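Jatcombe play kitchen, used as a robot arm test bench
Review by Shiuli Miah
4 out of 5

Writing this between lunch and the next lab slot so excuse the typing. Bought for our student robotics club, task was sink and stove stuff: pick up a cup, put it in the sink, take it out, move the pot. We needed a kitchen that is small, cheap enough to drill into, and that sits at a height our arm can reach without a custom table. Looked at two. The Prernine one was nicer looking but the faucet is molded into the back wall and you can't get a gripper behind it. Went with the Jatcombe.

Paid $100 plus shipping. Came in one flat box, one corner crushed, parts fine.

Assembly
Slow. Two of us, most of an evening. The booklet is pictures only and the step for the counter is drawn from underneath, so we had it on backwards the first time. Use a hand screwdriver. Power driver will chew straight through the holes, ask me how I know. There are a lot of screws and the heads stay visible on top, little dark brown dots all over the counter. Some people in the store reviews hate this. We liked it, they make decent fixed points when you're lining up the overhead view and you want to know if the counter got bumped overnight.

Counter and sink
Speckled white top. Looks fine, wipes clean. For vision it's a mixed bag. Flecks didn't bother our detector, which I was worried about. Gray sink on pale gray white counter is low contrast though and our first segmentation pass kept eating the rim. Fixed in software, not the kitchen's fault really.

Sink is a small rectangle. SMALL. A cup lying on its side takes up a good part of it and if it rolls into a corner the fingers have to come in almost straight down. Good practice, bad for your success rate. Rim is raised and light colored, and the arm catches it if your z is off by even a little. It has survived.

Faucet
Best part and worst part. Silver metal, arched spout, short lever. Looks like a real one shrunk down. Spout goes up and over the basin so it is right in the way, every path into the sink has to go around it. The first years hated it. By the third session they were planning around it without being told, so I'd call that a win for teaching. We did have to retighten the base twice. Put thread lock on it from day one.

Stove
Same speckled stuff. The pot has a thin wire handle and is a real pain to grasp, slides right off smooth fingertips. We put rubber tape on ours and that helped alot. I would not pay extra for the stove side if you only want pick and place.

Toy food and cups
We got ours separately, Saha set. Carrot is great. Orange body, green top, easy to spot, and the taper means you have to think about grasp angle. Cups are the workhorses. Turquoise one gets found every time. Olive one is harder, goes dull in the shadow of the arm. Keep both, you want a hard one.

How it held up
One semester, 903 logged attempts across the whole club. Counter is solid. One back panel works itself forward if the arm pushes on it, we clamped it. Wobble overall is okay once it's against something heavy. Ours sits on the wood floor end of the lab and we foamed the wall side so a bad trajectory has something soft to hit.

Cables are the thing to plan for. No place on the kitchen to route anything. If you have a wrist camera or extra power you will have cords draped over the panels like we do. Brulo sell stick-on clips, they hold on the panels, didn't hold on the counter for us. Zip ties thru the shelf worked better.

Would I buy it again
Yes. For a club of 8 sharing one arm it's the right size and it does not matter when someone dents it. If you're running a serious competition with a fixed layout maybe pay for a proper bench, because the holes loosen over time and the sink shifts a bit and your saved positions go stale. We re-zero before every session now, takes a few minutes.

Minus one star for the booklet and the faucet screw. Photo at the bottom. Will update in August when we take it apart for the move. 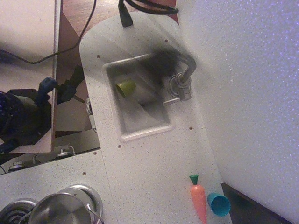 Arm over the sink, olive cup in the basin. Carrot and the turquoise cup on the counter.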